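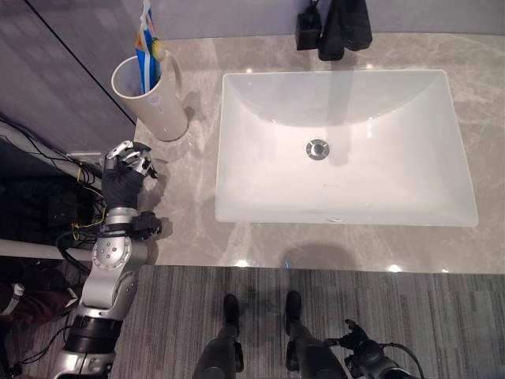
Hatby actress seeks return of footage from shelved series

2020-02-17

Lawyers for the actress Shanti Chaturvedi have filed a claim against the production company Giltitz over unreleased material from the drama series Fudness, which was shelved in June after 20 days of filming.

The claim, lodged at the county court in Hatby, concerns 109 minutes of edited footage and an unspecified quantity of rushes. Chaturvedi, who played the lead and is credited as a co-producer, says her contract gave her joint approval over any use of the material outside the series itself. Giltitz disputes that reading of the clause.

According to the filing, the company showed a shortened version of the first episode to prospective buyers without informing her. The version ran to 3 scenes and a title sequence. Her lawyers say two of those scenes used takes she had marked as unsuitable, and that her voice had been replaced in one of them by another performer.

Giltitz said in a written statement that the screening was private, that no fee was charged and that no recording left the building. It described the replacement dialogue as temporary sound, recorded for timing purposes, and said it would have been removed before broadcast. The company has not said whether a sale was agreed.

Asanka Hettiarachchi, who directed the first two episodes, is not a party to the claim. He is named as a witness and is expected to give evidence on how takes were selected and logged. Hettiarachchi left the production a week before it stopped and has since been working on a stage adaptation at the Jayawardena theatre.

The 126-page filing also includes call sheets, editing notes and correspondence between the two sides. Part of the correspondence has been withheld from public inspection at the request of both parties – mainly passages dealing with fees and with the terms of Hettiarachchi's departure.

Chaturvedi is not asking for damages at this stage. She wants a copy of all footage in which she appears, a list of everyone who attended the screening and an undertaking that the material will not be shown again without her written consent.

Giltitz has been given until the end of the month to file a defence. A date for the first hearing has not been set.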